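21 July 2025

Second pass on the Plarnholm loneliness scans. 1,352 people on the list, 886 left after dropping those with too much head motion or no answer to the living-alone question. Reran the gray matter volumes with age and sex in the model. The default network effect is still there, smaller than in the November run.
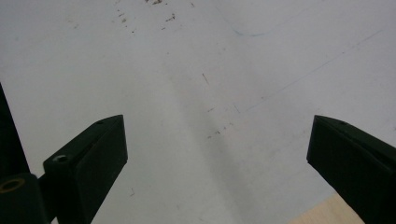 Stondus exports the questionnaire scores with the reverse-coded items already flipped, and my script flipped them again. Fixed now – 15 items affected. For the grip task pilot the background should be plain white, with dark objects on it, so the contrast is easy to see in the scanner mirror. Bravero monitor settings to be checked before then.

Permutation test set to 1,000, running on Rolland overnight. If the hippocampus result goes away, drop it from the draft. Still need the social contact scores for the older group.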